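STILLWOOD COMMUNITY WORKSHOP ASSOCIATION
Minutes of the Regular Meeting of the Board
Held 8th March in the upstairs meeting room, Otport

1. Call to order
The Chair called the meeting to order at 7 p.m. A quorum was present. The agenda was approved with one change: the item on parking was moved ahead of the item on the lease.

2. Minutes of the previous meeting
The minutes were approved as circulated, after the spelling of the street name in the parking item was corrected.

3. Parking and deliveries
The Board received a letter from the neighboring property concerning delivery trucks stopped across the shared driveway. Members agreed that the complaint was fair. Deliveries will be directed to the rear entrance, and the Secretary will write to the regular suppliers with the new instructions. A reply will also be sent to the neighbor. The request for painted lines was deferred until the lease has been settled.

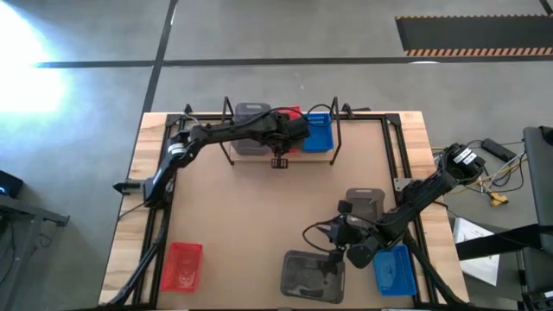

4. Lease renewal
The current lease with Lanz Property ends in September. The landlord has offered a further term of two years at a monthly rent of $900, with heat included and electricity billed separately. One member asked whether the roof repairs promised under the present lease would be carried over. The Chair reported that this had been raised by telephone but not confirmed in writing.

Motion: To accept the two-year term on condition that the roof repairs are named in the lease as the landlord's responsibility. Moved and seconded. Carried, seven in favor, none opposed.

5. Membership and fees
The Board discussed whether to offer a reduced rate to members who join partway through the year. Opinion was divided. Several members felt that the present rule – a full fee regardless of the joining date – discouraged people from signing up in the summer months. Others were concerned about the extra bookkeeping. The Secretary was asked to bring a written proposal to the next meeting. No vote was taken.

6. Booking system
The trial of the Workby online calendar has ended. Members who took part found it easier than the paper sheet, although double bookings still occurred when changes were made by phone. It was agreed to keep the calendar and to retire the paper sheet. All changes are to be entered online by the person making the booking.

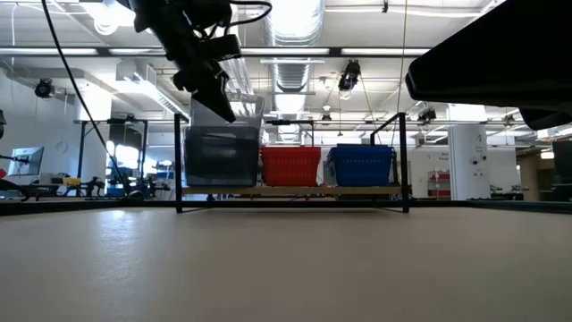

The Board also agreed that evening bookings not canceled by noon on the same day will count as used. The rule will be added to the house rules and posted by the front door.

7. Correspondence
A request from the Otport library for a speaker at its fall program was received and accepted in principle. The Secretary will ask for possible dates.

8. Other business
A member noted that the rear entrance light has been out for some weeks. The matter will be reported to Lanz Property together with the reply on the lease.

9. Adjournment
There being no further business, the meeting was adjourned. Draft minutes will be sent to all members of the Board for comment before the next regular meeting.

Respectfully submitted,
The Secretary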